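Catterall opens repair workshop for wooden furniture in Dudelen

Dudelen, November 20, 2022. Catterall, the furniture retailer, has opened a repair workshop next to its shop in Dudelen. Customers can bring in tables, chairs, chests and shelves for repair or refinishing, whether or not they were bought from the company. 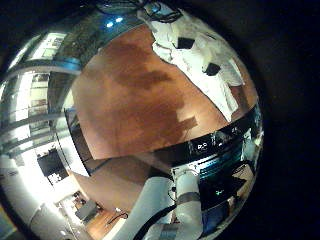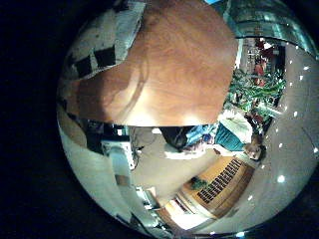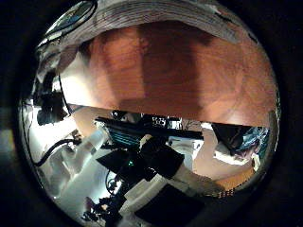 Catterall Press Office

The workshop takes up the ground floor of the former Gadavov printing works, which had stood vacant for 5 years. It has separate areas for gluing, sanding and finishing, and a counter where items are handed in and collected. Catterall has moved its existing repair staff there from the warehouse and taken on 3 apprentices.

Repairs are priced after an inspection, and the customer receives a written quote before any work begins. Loose joints, split panels and damaged veneer can all be dealt with on site. Upholstery is not offered at present.

The company ran a trial of the service from its warehouse, during which 1,000 items were accepted. Of these, 94 per cent were repaired and returned to their owners. Most of the remainder had severe woodworm or were missing parts that could not be replaced at a reasonable cost.

Finishing work uses the Dredier range of oils and waxes, which is also on sale at the counter. Care leaflets are available free of charge.

Evening classes in basic furniture repair will start in February. Places can be booked at the counter or through the Catterall website, and tools are provided.

Large items can be collected from addresses in Dudelen for a fee. Collection must be arranged in advance.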